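Sunscreen and the August Face: A Few Words Before You Head Out

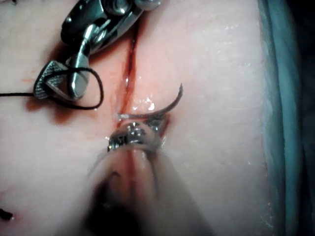
A needle beside a narrow incision, with a steel surgical instrument reaching in.

Hello again from all of us at Bretau, and I hope your summer has been kind to you and to your skin. The mail has been full of the same worry this month, put in a dozen different ways: my sunscreen rolls up into little gray crumbs the minute I rub it in, so is it still doing anything? I have had plenty of mornings like that myself (usually when I'm already running behind), so let me tell you what I've learned.

Those crumbs are called pilling. Most of the time it means there is too much sitting on your face at once, or that the layers don't care for each other. A rich night cream worn in the morning, then a serum with a lot of silicone in it, then sunscreen on top – that is a lot to ask of one forehead! Try leaving out a step for a few days and see how you get on. I dropped my serum in the mornings and moved it to bedtime, and my skin hasn't complained once.

The other thing is time. Give your moisturizer a good 5 minutes before the sunscreen goes on. Make the coffee, feed the cat, look for your keys. Then press the sunscreen in with flat fingers and go easy on the rubbing, especially along the jaw and around the nose, where the crumbs love to gather.

If it pills anyway, please don't brush the bits off and call it done. Where the sunscreen has rolled away you may have a bare patch, so wipe that spot, let it dry and put on a fresh layer. And do use enough. I know it feels like a lot, and I know it can look a bit shiny at first, but a thin smear won't give you the number printed on the tube.

Trying a new one? Dab a little on the inside of your arm and wait 48 hours before it goes anywhere near your face. If you get a rash or burning that doesn't settle, stop using it and talk to your doctor or pharmacist.

Now for a little housekeeping. Our Bullham shop has the unscented Indach lotion back on the shelf in the 200 ml bottle, and the larger 270 ml pump is on its way. The travel tubes are still out, I'm sorry to say. We are also taking names for the skin care evening at the Kong Street store on 5th August, where you can bring your whole morning lineup in a bag and we'll go through it with you, layer by layer. There will be iced tea, and probably too many cookies.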